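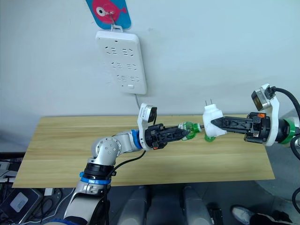 Abbasi

5 Sep 2024

I popped into the Wamstead library on my lunch break and came out with good news — the Saturday repair mornings are coming back! They stopped in January when the heating went in the old hall, and I've had a toaster sulking in my cupboard ever since.

The new spot is the back room on Flidgate Street, two doors up from the bakery (dangerous, I know). Doors open at nine and it's free, though a gold coin for the tea tin is always welcome. Brurnport council has chipped in $2,000 for tools and testing gear, and the group is still after another $300 for a decent sewing machine.

Bring lamps, kettles, jumpers with holes, whatever you've got. No microwaves, please, and nothing that runs on petrol. I'll be the one near the front of the queue with the toaster.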